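From: Hurkow
To: home-machines list
Subject: Re: Re: so when do we get our evenings back

Quoting the message from the Gasemmont end of the list, sent in February:

> I think the doubters on here are going to look silly pretty soon. I've watched
> maybe 20 of these videos over the winter and the difference from a couple of
> years ago is huge. Two arms now, both hands working together, putting away
> kitchen stuff, folding towels, loading a rack. We took a vote at our shop and
> most people figured the small-parts kitting bench would be the first job to go
> over to a machine. I'd put it sooner than that for the home. Dishes first,
> then laundry. If a thing can sort a drawer it can empty a dishwasher, and if
> it can empty a dishwasher I will pay real money for it.
>
> Also the Trirno people are saying 80 percent on tidying tasks. Eighty! My kids
> don't do 80.

I meant to answer this when it came in and then we had the move at work, so forgive the delay. I have opinions about the 80.

First, what is it 80 percent of? I went and read the Trirno handout, the four-page one that was going around, and it never says what counts as a try. If the arm picks up a spoon, drops it, picks it up again and gets it where it belongs, is that one success or one of each? If somebody reaches in and straightens the pile between runs, does that get written down? I've filled in enough scrap reports to know that you can get any number you like by being careful about which tries you start counting.

Second, take the number as given. Think about emptying a dishwasher with it. Ours holds something like a full day of plates, cups and forks, call it 70 pieces on a heavy night. At 80 percent, 14 of those don't go right. I don't need to know which 14. If a couple of them are wine glasses, I am on my knees with a dustpan, and I would have been done sooner doing it myself. You can live with a vacuum that misses a corner. A machine that handles things one after another has to be right nearly every time or you end up standing next to it, and then you have two of you doing the dishes.

Third, the shop. I've worked at Weidemann long enough to have seen three rounds of "this one will run itself." The kitting bench is the job everybody outside the building picks, since it looks dull. Dull to watch and easy to do are different questions. The person on that bench is picking out bent clips by feel, noticing that a bag is light, peeling apart two washers stuck together with oil, and telling the next station that the label stock changed. We did trial an arm there. It was quoted to us at 3598 a month with service, and it was fine as long as every tray came in facing the same way. So we had a person facing the trays the same way. After a while somebody upstairs asked what that person was for, and the arm went back.

I don't say that to crow. The arm did its part. It put the piece where it was told all shift long and never complained about the heater. But the job we thought we were handing over was maybe a third of the job.

Things that nest or stack are my own test for the home machines, and I'd suggest it to anyone on the list who gets near a demo. Plastic bowls, storage lids, measuring cups. A person does these without looking. You give the stack a shake, or you push with one thumb and feel it let go. If they've suctioned themselves together you twist. A gripper with two hard fingers can pinch a rim or a handle well enough, but what I want to see is how it handles the one that won't come loose, and what it does when the one underneath comes along for the ride. None of the clips I was sent ever show that. They show a pick and a place and then a cut.

The other thing I'd ask for is a kitchen that has been lived in. A bare pale table with a handful of bright colored pieces on it is a fair place to start and I don't blame anybody for starting there. I learned to drive in a parking lot. But my drawer has a potato masher in it that jams the drawer shut, and a pile of rubber bands, and a candle. When somebody says the machine can sort a drawer I want to know whose drawer.

On the two arms, I will give you that one. Most chores need two hands, one to hold and one to do, and for years the demos had a single arm poking at things that slid away from it. Having a second one is the right direction. It also means two things that have to agree about where a cup is, and I'd like to hear from anyone who has run a pair for a whole shift about how often they get in each other's way. I couldn't find a straight figure from the sellers.

As for paying real money: I would too. I'm not against any of it. My mother can't grip a jar anymore and if there was a machine that could do jars and only jars, I'd have it on her counter by supper. What I won't do is pay for the 80 and supply the 20 myself, at nine at night, after work.

If anybody on the Gasemmont end has footage longer than a minute with no cuts in it, send it along. I'll watch the whole thing and I'll say so here if I'm wrong. Below my name are the one picture I have to hand and a question that came to me off list, with what I wrote back.

Hurkow

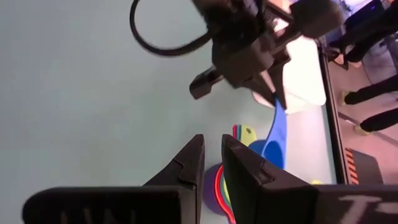
Would you buy a machine today just for putting away the dishes?

Not at the prices I've been quoted. I'd want to see it clear a full load in an ordinary kitchen, several nights running, with nobody standing by to fix what it missed, and I'd want the seller to pay for the glasses.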